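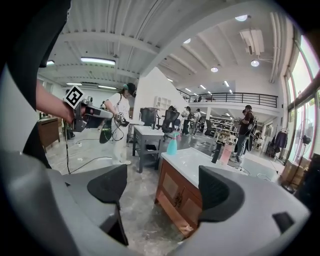
The Furniture in the Back Half: A Gallery

Every workplace has a front half, which gets swept before visitors arrive, and a back half, where the chairs go to think things over. Ours at Plerstead has a concrete floor, gray and blotchy in the way that some restaurants pay extra for, and a collection of furniture that shares no known ancestor. Brerker, our landlord, lists the place as "2171, ground floor, flexible use." The flexible part is us, mostly around the knees.

I started this page in May, after a Sunday spent moving tables from one wall to another and then moving two of them back. It seemed only fair that the furniture should get some recognition. Click through at your own pace. None of it is going anywhere.

The gray workbench, center of the room
Light top, dark legs, and a lower shelf - the shelf being where things go when we've decided not to decide. The black mesh chair behind it has the tall back of a chair with management experience.

The brown cabinet, far left
Wooden, with a pale top, and by some distance the most dignified thing we have. The white cables on the floor in front of it are on the list. The list is in the cabinet.

The other end, with bottles
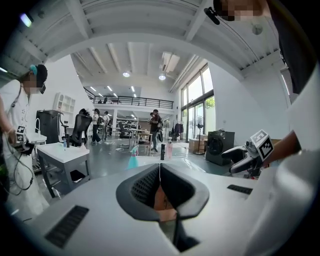

Teal, black, pink: the bottles at Plerstead, with a small clear one keeping to itself on the white-topped table.

The shelving against the wall is white, open, and divided into square cubbies, a format that promises a place for everything and leaves you to work out what everything is. I voted for doors. The tall black cabinet is the one on wheels, and we refer to it as Xavier. It has attended more meetings than I have.

For anyone keeping up with the long-running table question: Wamero quoted us 3000 for a matching set, delivery extra, and we have decided that we like variety. Gray metal legs go with dark legs if you don't look at both at once.

More pictures when the cables have been dealt with, so please don't wait up.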